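무늬가 있는 벽을 위한 변명

오마르 주비(Omar Zoubi)
2026년 4월 16일 목요일

저는 한국에 와서 방을 네 번 옮겼습니다. 네 번 모두 벽이 흰색이었습니다. 정확하게 말하면 세 번은 흰색이고 한 번은 아주 연한 회색이었는데, 부동산 사장님은 그것도 흰색이라고 하셨습니다. 방을 보러 갈 때마다 같은 말을 들었습니다. "깔끔하지요? 도배 새로 했어요." 저는 그때마다 네, 깔끔합니다, 하고 대답했습니다. 그 대답은 거짓말이 아닙니다. 하지만 제 마음을 다 말한 것도 아닙니다.

지금 제가 사는 304호는 특히 하얗습니다. 벽도 천장도 문도 하얗고, 싱크대도 하얗습니다. 처음 이사한 날 저녁에 불을 켜고 앉아 있었는데, 제가 아직 도착하지 않은 사람 같다는 느낌이 들었습니다. 한국어로 이 느낌을 뭐라고 하는지 친구에게 물었더니 "썰렁하다"고 가르쳐 주었습니다. 좋은 말이라고 생각합니다. 그렇지만 썰렁한 것은 가구를 놓으면 없어진다고 하는데, 제 방은 가구를 놓은 다음에도 그대로였습니다.

제가 어릴 때 살던 집에는 방마다 무늬가 있었습니다. 거실 벽지에는 타원이 겹쳐 있었고, 부엌에는 작은 잎이 줄을 지어 있었고, 할머니 방은 꽃이었습니다. 어른이 되어서 사진을 다시 보니 서로 하나도 어울리지 않습니다. 잡지에 나올 집은 절대로 아닙니다. 그런데 열이 나서 학교에 못 간 날에 저는 거실에 누워서 그 타원을 셌습니다. 큰 타원은 호수이고 작은 점은 섬이라고 정했습니다. 어느 호수에서 어느 섬으로 가려면 어떻게 가야 하는지도 알고 있었습니다. 흰 벽 앞에서 아픈 아이는 무엇을 세는지 저는 가끔 궁금합니다. 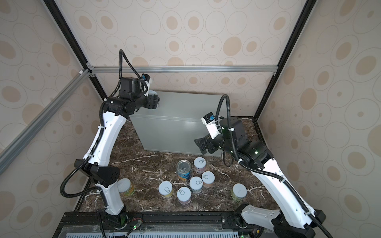

타원과 점이 찍힌 베이지색 벽지, 그리고 흰 줄무늬가 지나가는 짙은 갈색 대리석.

물론 반대하는 의견을 잘 압니다. 첫째로 무늬는 방을 좁아 보이게 한다고 합니다. 둘째로 금방 싫증이 난다고 합니다. 셋째는 다음 세입자입니다. 저는 이 세 번째 이유가 제일 이상합니다. 집주인은 다음 세입자를 생각해서 흰색을 고르고, 세입자는 보증금을 생각해서 흰색을 그대로 둡니다. 자기 집을 산 사람도 나중에 팔 때를 생각해서 흰색으로 합니다. 그러면 그 벽은 언제나 아직 오지 않은 사람의 취향에 맞추어져 있습니다. 지금 그 안에서 밥을 먹고 잠을 자는 사람의 취향은 어디에 있습니까?

지난 2월에 저는 벽지를 구경하려고 Vakik이라는 가게에 갔습니다. 동네에서 오래된 가게이고, 견본책이 허리 높이까지 쌓여 있습니다. 가게 주인은 무늬 있는 벽지가 420가지 있다고 하셨습니다. 그런데 손님이 실제로 사 가는 것은 거의 다 무지이고, 무늬를 찾는 손님은 한 달에 한두 명이라고 합니다. 저는 견본책을 한 장씩 넘겼습니다. 종이에서 오래된 서랍 냄새가 났습니다. 주인은 제가 살 사람이 아니라는 것을 일찍 눈치채신 것 같습니다만, 그래도 믹스 커피를 한 잔 주셨습니다.

거기에서 Rosetti라는 상표의 견본을 보았습니다. 번호는 3188이고, 모래색 바탕에 둥근 모양이 크고 작게 흩어져 있었습니다. 어릴 때의 그 벽지와 같은 것은 아닙니다. 선이 더 가늘고 색도 더 점잖습니다. 그래도 손가락으로 둥근 선을 따라가니까 제가 아는 길이 나올 것 같았습니다. 견본 한 장만 얻을 수 있는지 여쭈어 보았더니 가위로 손바닥만 하게 잘라 주셨습니다. 지금 그 조각은 냉장고 문에 붙어 있습니다.

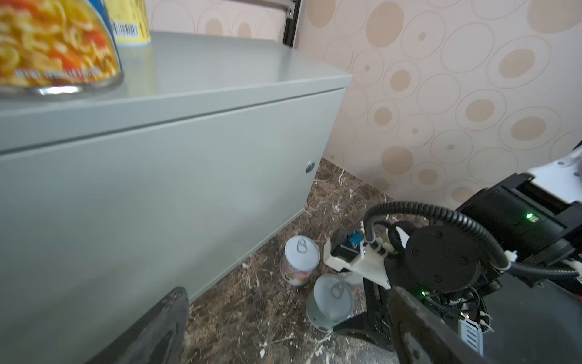 좁아 보인다는 말에 대해서도 조금 쓰고 싶습니다. 제 방은 좁습니다. 흰색이어도 좁습니다. 저는 넓어 보이는 방에서 사 년을 살았지만, 침대와 책상 사이로 지나갈 때 무릎을 부딪치는 것은 똑같았습니다. 넓어 보이는 것은 사진을 찍을 때 필요한 일입니다. 방을 빌려주는 사람은 사진이 필요하니까 이해합니다. 그러나 사는 사람에게는 눈이 쉴 자리가 더 필요하다고 저는 생각합니다. 많은 분이 눈은 아무것도 없는 데에서 쉰다고 말씀하시는데, 제 눈은 반대입니다. 빈 벽을 보면 제 눈은 계속 일합니다. 전에는 안 보이던 작은 얼룩을 찾고, 벽지가 만나는 줄을 찾고, 못을 뺀 구멍을 찾습니다. 무늬가 있으면 그런 것은 무늬 속으로 들어가 버립니다.

싫증이 난다는 말은 맞습니다. 저도 인정합니다. 할머니는 꽃 벽지에 싫증이 나서 두 번 바꾸셨는데, 두 번 다 꽃이었습니다. 저는 싫증을 내는 것도 집과 사는 방법의 하나라고 봅니다. 오래 본 것만 싫증이 납니다. 흰 벽에 싫증이 났다는 사람은 별로 못 만났습니다. 아마 본 적이 없어서 그럴 것입니다.

회사 동료 한 분은 제 이야기를 듣고, 그것은 향수병이고 벽지 문제가 아니라고 하셨습니다. 며칠 동안 그 말을 생각했습니다. 반은 맞을 것입니다. 하지만 그분도 고향이 지방이고, 부모님 댁 장판 이야기를 시작하면 끝이 없습니다. 노란 장판에 다리미 자국이 있었다고 합니다. 그 장판도 몇 년 전에 밝은 회색 마루로 바뀌었고, 그분은 명절에 가면 어디에 누워야 할지 모르겠다고 하셨습니다. 그것도 향수병입니까? 그렇다면 한국 사람도 한국에서 향수병에 걸릴 수 있는 것입니다.

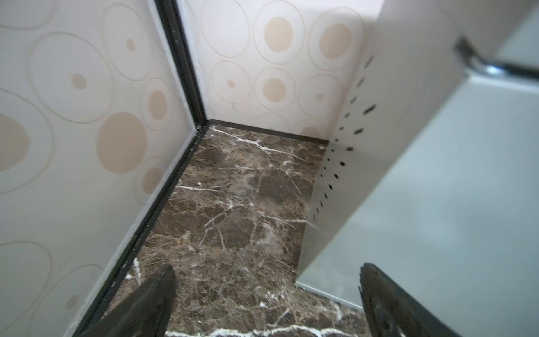
저는 모든 집에 꽃무늬를 붙이자고 주장하는 사람이 아닙니다. 흰 벽이 정말 좋아서 고른 사람의 흰 벽은 보기에도 다릅니다. 제가 아는 어떤 선생님은 벽을 희게 두고 그림도 걸지 않으시는데, 오후에 나무 그림자가 들어오는 것을 보려고 그렇게 하신다고 합니다. 그런 흰색이라면 저도 할 말이 없습니다. 제가 반대하는 것은 고르지 않은 흰색입니다. 무난하다는 말 하나로 벽 네 개를 결정하는 것입니다.

그래서 부탁을 하나 드리고 싶습니다. 집주인 여러분, 도배를 새로 할 때 세입자에게 한 번만 물어봐 주십시오. 벽 하나라도 좋습니다. 세입자가 차액을 내겠다고 하면 내게 하십시오. 나갈 때 다시 흰색으로 해 달라고 계약서에 쓰셔도 됩니다. 그리고 세입자 여러분도 먼저 물어보십시오. 저는 한국어로 이 질문을 하는 것이 부끄러워서 네 번 모두 묻지 못했습니다. '벽지'와 '도배'가 어떻게 다른지도 한참 뒤에 알았습니다.

다음 달에 재계약을 합니다. 이번에는 손바닥만 한 그 조각을 냉장고에서 떼어 가지고 갈 생각입니다. 침대 옆에 있는 벽 하나만 부탁드릴 것이고, 안 된다고 하시면 조각을 다시 냉장고에 붙이겠습니다.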